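Automation and Work, Unit 4
The sorting bench: what changes for the people who stood there before

Notes for the second-year group. Please read them before the seminar and bring the answers to the questions at the end, on paper. The case comes from Trastar, a company that receives returned household goods, takes them apart, and sorts the usable parts for resale. I visited the site in August with my colleague Bernadette Roussel, and a part of what follows is based on her interview notes.

1. The work before

The sorting line at Trastar had 9 people on each shift. A sorter received a box of mixed parts, picked up every piece, turned it, decided what it was, and put it in the correct compartment of a tray. Then the tray went to packing. There was no written procedure until the year before the change. New people learned by standing next to a person who already knew the job, and according to the shift leader, Eduardo Marinho, it took 8 weeks before a new sorter could be left alone.

When an engineer looks at this job, he sees a repeated movement: take, turn, put. When a sorter speaks about it, she speaks mostly about judgment. Is this piece dirty or is it broken? Does the scratch matter? Is it worth asking the colleague? In the literature this second part is called tacit knowledge, and you met the term in Unit 2. Keep the two descriptions of the job in mind, because most of the disagreement at Trastar came from there.

2. What was introduced

The company chose a system with two arms on each bench, set up by a small integrator called Nodis. The arms do not follow a fixed path. They are trained from many recordings in which a person guides them through the task, and after this they try to do it without the person. The recordings have to be repeated when a new kind of part arrives, or when the tray is replaced with another model.

This last point is important for our subject. With a classical industrial robot, the programmer comes, writes the program, and leaves. With a trained system, somebody on the site has to produce the examples, and the quality of the examples depends on how well this person knows the task. Trastar first asked Nodis to send its own technicians to do the recordings. The results were poor. The technicians handled the parts as objects of a certain shape, and they did not know, for example, that flat pieces should be checked on both faces before they go down.

After 2 months the recordings were given to the sorters.

3. The new tasks

Three kinds of work appeared, and it is useful to look at them separately.

Demonstrating. The sorter guides the arms and performs the task through them. It is slower than by hand, and people who were proud of their speed found this difficult. Jade Leclerc, who was one of the fastest on the line, told us that in the first days she felt "like writing with the wrong hand". She also said that she had to think about movements she had not thought about for years. When to open the fingers, for instance, or from which side to approach a piece that is standing up.

Resetting. Between one recording and the next, the parts must be put back in a new arrangement. It is simple work, it is repeated 40 times in a session, and it does not appear in any job description. I ask you to pay attention to it. In many reports about automation this kind of work is invisible, because the reports count only what the machine does and what the skilled person does.

Watching. When the arms work alone, one person supervises two benches, stops the arms if something is wrong, and writes a short note. The sorters disagreed strongly about this task. Some of them liked it because it is easier for the back. Others said it was the most tiring of all, since you must stay attentive and you have almost nothing to do.

When you look at the bench, try to think about each of the three tasks: where would the person stand, what would she touch, and what would she have to notice? Consider the flat brown piece between the two arms and the divided tray behind it, with dark items in one compartment and crumpled, translucent pieces in another. A person puts a hand into such a tray without thinking. For the arms, every compartment is a separate problem, and soft material is harder than rigid material.

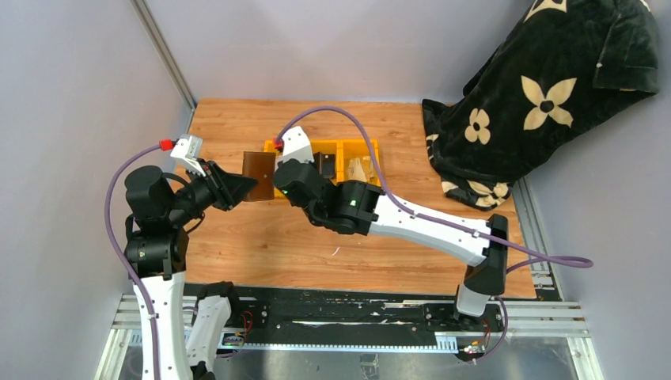

4. Who gained and who lost

No one was dismissed. This is true, and the company repeats it often, but it is not enough for an analysis. Please consider also the following.

Pay. The demonstrators received a supplement. The people who reset did not, although at the beginning they were the same persons on different days. Later the two roles were separated, and the difference in pay became permanent.

Learning. A new worker now starts with resetting. She does not stand next to an experienced sorter any more, so the old way of learning has disappeared. Américo Figueiredo, who trained most of the line, asked a question that the management could not answer: who will be able to demonstrate when the present demonstrators retire?

Pace. Before, the group could decide to go slower before lunch and faster after. With the benches the rhythm comes from the plan of recordings, and this plan is made in the office.

Recognition. Some sorters felt respected for the first time, because engineers came to ask them how they work. Aníbal Neves kept a notebook with all the cases in which the arms made a mistake, and Nodis used this notebook when it revised the training. His name is not in the project report.

5. A short comparison

In Unit 3 we studied the Pesadix warehouse, where the machines carry the shelves to the worker. There the human keeps the gesture, and the machine takes the walking. At Trastar it is closer to the opposite: the machine takes the gesture, and the human keeps the preparation and the control. I would not say that one is better. But the complaints are different — at Pesadix we heard about isolation and wrists, at Trastar about boredom and about the future of the skill.

6. Questions for the seminar

a. Who owns a demonstration? The sorter gives her skill to the system in a few weeks, and the system keeps it. Should the supplement end when the recordings end?

b. Write a job description for the resetting work, half a page. Which skills did you include, and which ones did you hesitate about?

c. Américo Figueiredo proposed to keep one bench fully manual, for the training of new people. Give one argument of the management against it and try to answer it.

d. Compare the watching task with the supervision tasks in the text by Jaiswal (in the course reader, second part). Where does the comparison stop working?

For those who will write the term paper on this case: the interview notes can be read in my office, but please do not copy them.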